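Out and About > Tech > Open Days

2025-01-15
By the Saturday Visits columnist

I went to the Skondine open day mostly for the coffee, and I'll admit that up front. It's a 15 minute walk from my place, it was raining, and the flyer said "robot demonstration, all welcome." I stayed until they started stacking the chairs!

Skondine makes practice software for robot arms. You build the job on a computer, let the arm try it there, and only then bother with real hardware. Their program is called Pluvis, and they had it running on a big screen at the front. I grabbed one of the engineers who built it (she asked me to leave her name out, so I will) and we talked for most of the morning.

I asked her why the robot was playing with office supplies. "Because everybody's got them," she said. "Pens are rotten little things to pick up, you know? They're skinny and they roll. If your arm can manage a pen, I'll trust it with something that matters." 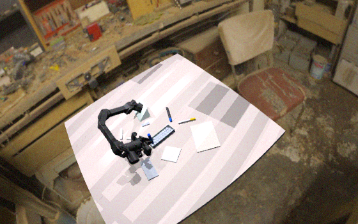 She told me the pen job has been in the program since the start, and that they run it 900 times before they let themselves believe a change has helped. I said that sounded like torture. "It's a computer," she said. "I go get lunch."

What surprised me was the setting. I'd pictured a blank gray nothing, like an old video game, and there was a whole woodshop back there, with a vise and a tool board and sawdust all over the bench. I wanted to know who had gone to the trouble of making it that messy.

"The Irstead people wanted it," she said. Irstead is the name of their room library, if I followed her right, and the woodshop is one of 6 rooms you can load. "We used to do everything in a clean white box. Then you'd move to a real shop and the camera would get lost, because a real shop has a million things in it. So now we practice in the mess." She was pretty blunt about the limits, too. She said a good run on the screen earns you a try on a real arm and no more than that, and that friction is still the part she argues with her coworkers over.

A kid behind me (maybe nine, in enormous rain boots) wanted to know why the table had stripes. I was glad, as I'd been too shy to ask. "We change the table all the time," the engineer told him. "Stripes, spots, plain. If it only ever sees one table, it gets spoiled." He thought that was hilarious and told his dad twice.

She let us look around the shop from different spots, down low and off to the side, and I could have done that all day.

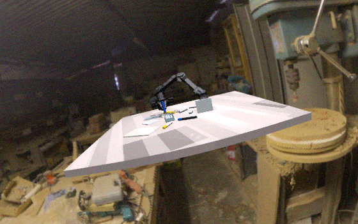 The arm in Pluvis with a blue pen at the gripper, in the woodshop room.

I asked if she ever gets tired of watching it. "Some days I talk to it," she said. "I say, come on, a little to the left. It doesn't help." Then she asked what I did for work, and when I told her I write up visits like this one, she wanted to know if I'd like a robot for that. No thank you!

The next open day is in February, at the Bergeron building across the parking lot, where there's more room to sit. Bring a jacket, they keep the doors open. The coffee was fine, by the way, and the lemon bars were gone by eleven.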